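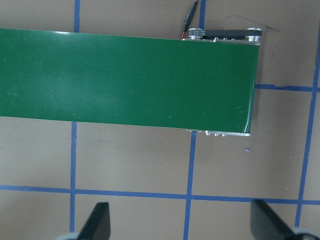
The Barkton bench is a two-arm test arrangement used for comparing robot grippers, wrist cameras and arm controllers under repeatable conditions. It was set up by the engineering firm Telska at its Barkton site, and its procedure was written by Raluca Bogdan. The name is applied both to the equipment and to the set of short handling tests carried out on it, which are known collectively as the Barkton series.

Layout

The bench consists of two jointed arms mounted side by side, a short belt conveyor placed across their shared reach, and a work surface marked out in a grid with blue tape. Each arm carries a two-finger gripper. The grid gives a common reference for placing the conveyor and the test pieces, and is visible to both the wrist cameras and the fixed cameras. Grid lines are not used for automatic calibration. They serve as a visual check that a piece has been returned to its starting square between attempts.

The conveyor has a dark green belt in a metal frame. Its position is treated as a test variable. In the standard arrangement the belt runs parallel to the line joining the arm bases. In the offset arrangement it is turned by a small angle, and the controller is not told of the change.

Test pieces

The principal test piece is a push-button block with a round green button on top. The block was chosen for two reasons. Its housing has straight sides that suit a two-finger grip, while the button is a projecting part that can be pressed by mistake during a poor approach. An attempt in which the button is pressed before the grip is closed is recorded as a contact fault, even where the block is later lifted and placed correctly.
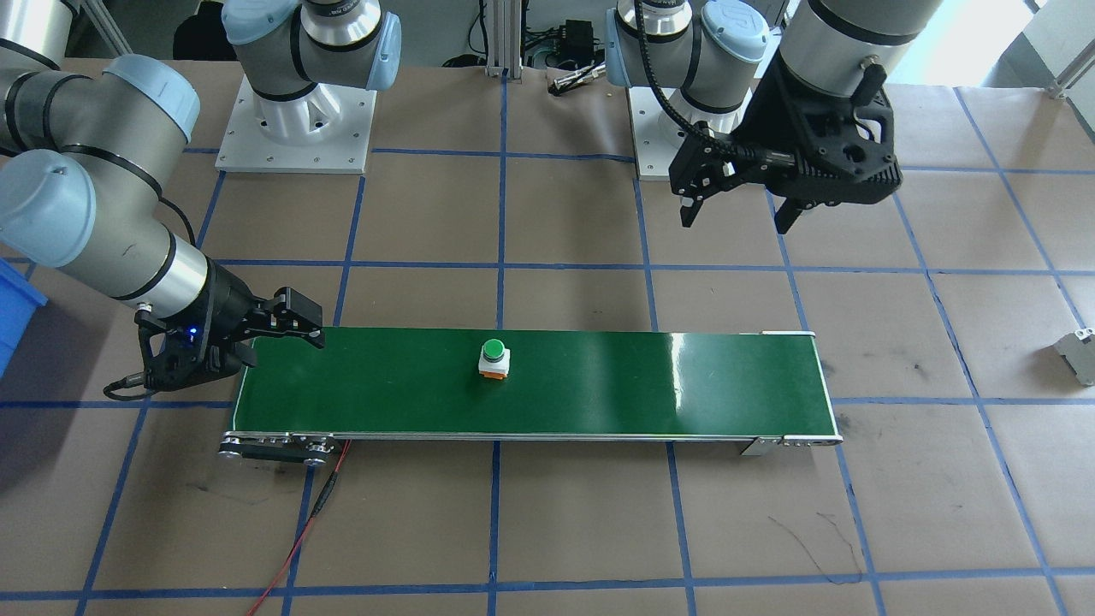
Pieces may be started on the belt or on the surrounding surface. Starts on the belt are considered harder for the wrist camera. The belt has a slight gloss, and overhead lighting can produce a bright reflection that changes position as the arm moves. Starts on the surface are used mainly to test reach and wrist angle.

Procedure

A run begins with both grippers open and clear of the conveyor. One arm is designated active and the other is held in a fixed waiting pose. The active arm moves to an approach position, closes on the block, lifts it, and sets it down in a named grid square or on a named part of the belt. The roles of the arms are then exchanged and the run is repeated. Finger opening, closing force and approach height are held constant within a set of runs. Only one component is changed between sets.

Three classes of result are recorded: complete, contact fault and miss. A miss covers any attempt in which the fingers close without holding the block. Elapsed time is logged but does not affect the class of result.

Camera comparison

The wrist cameras are placed so that both finger tips stay in view at the bottom of the image. This arrangement allows the gap between the fingers to be judged against the edge of the belt during the approach. Its main weakness is that, at low heights, the camera sees only part of the conveyor, and the far end must be estimated from the frame edges and the grid.

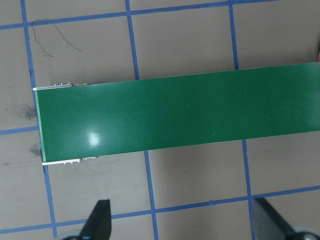 Fixed cameras show the whole conveyor from a greater distance but can lose the test piece behind a gripper or wrist. In the first series, results were scored separately for wrist view only, fixed view only, and both views together. The combined setting gave the lowest number of misses. The wrist view alone gave fewer contact faults than the fixed view alone.

Controller comparison

Two controllers have been compared on the bench, the Skamen and the older Tsegaye. Both drive the same arms and accept the same position commands. The Skamen was run with a command delay of 120 ms, the value at which the Tsegaye operates by default, so that differences in delay would not affect the comparison. The first series closed on 10/27/20 after 2785 attempts, of which 710 used the offset conveyor arrangement. A further 19 attempts were excluded owing to cable faults.

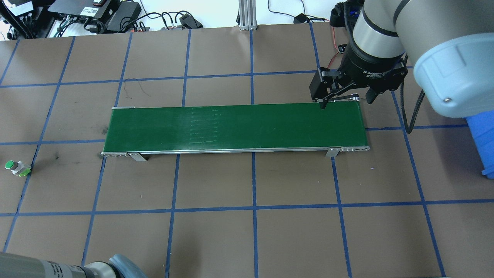
Gripper marked "2F Adaptive" above the right end of the conveyor. The push-button switch is near the left edge of the work surface.

With the conveyor in its standard position the two controllers gave similar results. In the offset arrangement the Tsegaye recorded more misses, most of them at the end of the belt farther from the active arm. Valentyna Stasiv, who reviewed the logs, attributed the difference to the way each controller rounds small wrist rotations. The explanation has not been tested separately.

Limitations

The series uses a single rigid test piece, and its results do not extend to soft or irregular objects. Lighting is not controlled beyond the normal room lamps. Finger wear was not measured in the first series, and a check of pad thickness was added to the procedure the following February.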